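Last updated by Brenda Rowbotham

Section 2: Setting up the goldfish scooping game

I've set this game up more times than I can remember and it still makes me happy! You'll want the blue tray, the toy fish, a scooping net and a bucket for the catch. 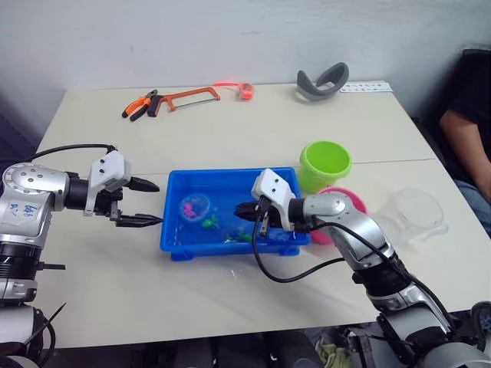
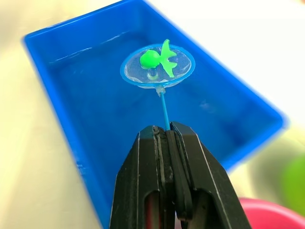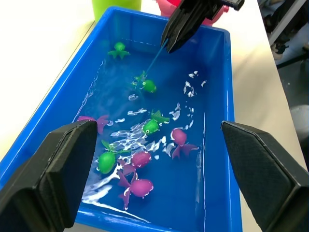

Plidgate, July 2026

1. Put the tray on a flat table before you fill it (I once carried a full one across the room, and my socks paid for it).
2. Pour in cool water and stop well below the rim.
3. Drop in the fish. I like a mix of green and purple, but go with whatever you've got.
4. Stand the bucket to one side of the tray, within easy reach.
5. Hold the net by its handle, slide the hoop in at a slant and come up under a fish. Slow wins here!
6. Tip your catch into the bucket and go again.

Note: the mesh is thin, so go easy on it. Tekle Gashaw swears by scooping close to the rim of the hoop, and I've come around to his way.

Caution: stay with little kids the whole time, even in shallow water. Empty the tray when you're done and let the fish dry on a towel.

Questions? Write to Brenda at Zendadby | © Zendadby | Back to top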